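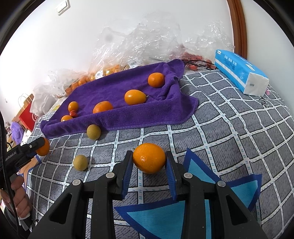
Fruit layout, spare room, 4 October 2026

Notebook p. 124. Second go at the mixed-size layout and I'm really pleased with it! We used the bed again, with the grey sheet with the white grid on it, and the purple microfibre towel on top. Colour-wise it's a treat. Orange on purple jumps out at you from the doorway, and even the little red one holds its own.

What went down
Oranges in a proper spread of sizes, from the big glossy one with the green bit at the stem down to the small mandarin types. One small red fruit. A couple of yellow-green ones with dull, speckly skins that look like longans to me (Yuxi bought them, so Yuxi please write the name in here, I keep putting "longan?" with a question mark). The longan? ones started on the bare sheet in front of the towel and I like them there, they read completely differently against the grey.

Towel vs sheet
The best discovery of the round. On the sheet a round orange will wander if anyone so much as leans on the mattress. On the towel it sits in the nap and stays put. The bunched-up corner is even better, it makes a little wall. I had been smoothing the towel flat before each layout like I was making up a guest room, and I'm going to stop. Crumpled is good. The Wilden towel from August was thinner and had almost no nap, and everything on it behaved as if it were on the bare sheet. That one can go back to being a towel.

The sheet's white lines are handy for squaring up the towel, but please don't use them for measuring. The cloth stretches and shifts once it's over a mattress. I tried it with a ruler and gave up. The blue triangles in the print are more use as landmarks: "big triangle, right side" is a thing everyone understood straight away.

Sizes
Largest orange is about 80 mm across the middle with the calipers, and it's slightly oval, so it depends which way you hold it. I took the widest. Still to do: calipers on the small ones, and everything on the kitchen scale. Zeyu reckons anything under 100 g should go in its own group and I agree, it would save the arguments over what counts as "small". Write the weight on the sheet of paper in the folder, please don't write on the peel (the marker came off on the towel last time and Wenjie had to wash it).

Stems
Keep them on! I was all for picking them clean so the fruit would look tidy, and Guoqing talked me out of it. The bit of stem tells you which way up an orange is and how far it has turned, and it costs us nothing.
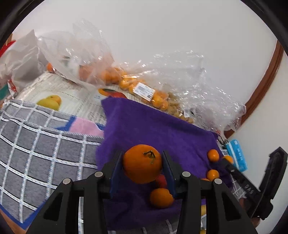
The dried ones are the prettiest too, greenish-brown with tiny twiggy bits sticking out over the rind. They're brittle, though, so go gently when you lift the fruit out of the bag. If one does snap off, note it and keep using the orange.

Grouping
Small oranges bunched at the right-hand end of the towel, with a big one further in and the red one tucked in close to it. This is my favourite arrangement so far. The red one half disappears behind its neighbour and you have to go looking for it, and that's exactly the sort of crowding we were missing in the Darko layouts, where everything was spaced out like a shop display. More of this next time. I'd love to try the red one right under the fold of the towel as well.

Light
Deep purple goes nearly black in the shaded spots and the glossy peels pick up bright highlights. Looks lovely, but if anyone is matching colours against the Murnik card, take the reading from a part of the towel that's well lit or you'll be chasing the wrong purple all afternoon.

For next time
Bring 2 more small mandarins, different shades if the shop has them. There's already one that leans yellow and it's great to have it in among the others.
Something green. Limes? Qiuyue suggested kiwifruit for the fuzzy skin, and I'm very keen.
Towel stays crumpled.
Same sheet, don't swap it for the plain one.
Fruit goes back in the bowl in the kitchen afterwards, and anything soft gets eaten or juiced. I'm putting my name on the big one.

Open question for Yuxi: longan, yes or no?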